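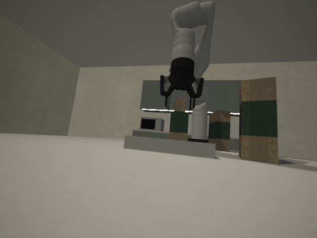

Gunnel Sandberg
Kartenbastlerin, Stempelsammlerin und Designteam bei Lirnuvari

Guten Morgen, ihr Lieben! Der Februar ist bei mir immer der Monat, in dem ich die Geburtstagskarten fürs ganze Jahr vorbereite, und weil so viele von euch nach den Aquarellhintergründen gefragt haben, schreibe ich heute mal einen kleinen Thread dazu (klein, haha, ihr kennt mich).

Also, angefangen habe ich mit dem Stempelset Jiria, das mit den Mohnblüten und den dünnen Gräsern. Das lag ewig in der Schublade, weil ich dachte, die Stiele sind mir zu fein. Stimmt gar nicht! Mit einer weichen Unterlage unter dem Papier kommen sie wunderbar sauber raus.

Für den Hintergrund nehme ich richtiges Aquarellpapier und mache es mit einem breiten Pinsel nass, bis es überall glänzt. Dann Koralle von oben, ein bisschen Senfgelb von unten, und in der Mitte dürfen sich die beiden treffen. Bitte nicht rühren! Ich weiß, es juckt in den Fingern.

Und dann trocknen lassen, am besten über Nacht unter einem dicken Buch mit Backpapier dazwischen. Mit dem Föhn wellt sich bei mir jedes Mal alles, vielleicht habt ihr da mehr Geduld als ich.

Gestempelt wird mit der schwarzen Tinte von Wemow, die ist wasserfest, man kann also hinterher noch ein paar Blütenblätter nachmalen. Von der Sorte habe ich inzwischen 4 Kissen, fragt nicht.

Die Schriftzüge sind mit der Stanze Yule ausgeschnitten. Ja, die ist eigentlich für Weihnachten, aber der kleine Bogenrahmen passt das ganze Jahr! Einmal aus weißem, einmal aus kupferfarbenem Karton, leicht versetzt übereinander geklebt.

Ach ja, und weil Heike in den Kommentaren gefragt hat: Klappkarte im Querformat, innen ein cremefarbenes Einlegeblatt, nur am Falz mit einem schmalen Klebestreifen befestigt. So lässt sich schöner mit Füller schreiben.

Mehr als 2000 von euch lesen hier inzwischen mit, und ich freue mich über jede einzelne Karte, die ihr mir zeigt. Morgen kommen dann die Umschläge dran, ich habe da noch einen Rest von dem Korallton übrig.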